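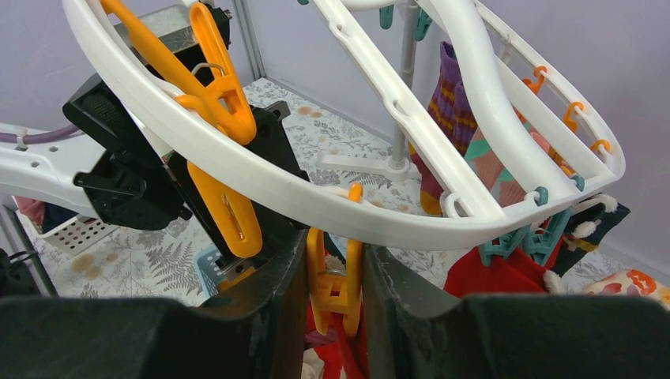 What happens to a limit order when the market closes before the price is reached? At most brokers it either expires at the end of the session or stays open for a set number of days, and many first-time investors don't know which of the two they picked.

Category: Company News / Retail Investing

Vilow Adds Practice Accounts With Real Order Rules

Vilow, the online brokerage, will open its new practice accounts to all customers in June. The accounts let people place stock and fund orders with pretend money under the same rules that apply to their real accounts. Orders expire, fill in part or get rejected just as they would in live trading.

Practice accounts are common, but many of them fill every order at once and at the last quoted price. Customers who learn that way can be surprised when they start using their own savings. A limit order may sit for days. A market order placed before the opening bell may fill at a price well away from the one on the screen the night before.

The Vilow version uses delayed market prices and fills orders against the volume that was traded at the time. Each account starts with a balance the customer chooses, and fees are charged at the same rates as in a live account. Dividends are credited on the payment date. Short selling and options are not included.

"We wanted the boring parts left in," said Katalin Oláh, head of customer education at Vilow. "Settlement, fees, an order that doesn't fill — people should run into those before there is money on the line."

A practice account stays open for 90 days and can be reset up to 3 times during that period. After that, the customer can download the full order history or start over with a new account. Nothing in the practice account carries over to a live account, and customers are under no obligation to open one.

Before the launch, Vilow ran a trial with 112 customers, most of whom had never placed a trade. The company used their comments to rewrite the order screen. The expiration setting, which used to be tucked under a menu, now appears next to the price field, and a short note explains each choice before the order is sent. 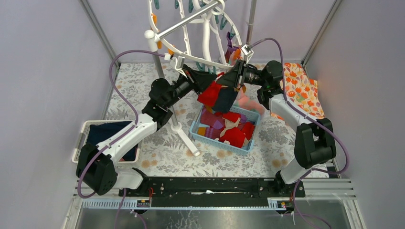 Kerttu Tuominen, one of the customers in the trial, said her first limit order expired twice before she noticed the setting, and that she would have blamed the broker if it had been a real one. She added that she would like to see bonds included.

Bonds are planned for a later release, though no date has been set. Vilow is also working with Carrilho, a publisher of personal finance courses, on 5 short lessons that can be taken inside the practice account. The first covers order types. The others deal with fees, dividends, fund costs and how to read a monthly statement. The lessons are free and can be taken in any order.

Customers can find the practice account under the Learn tab on the Vilow website. The mobile app will get it in the same update. Phone support for practice accounts is open until 6 p.m. on business days.

Results in a practice account do not predict results in a live account. Investing involves risk, including the loss of the money invested.

Press contact: Vilow Media Desk, through the contact form in the website's press section.

We use cookies to remember your settings and to see which pages are read. Accept all | Manage choices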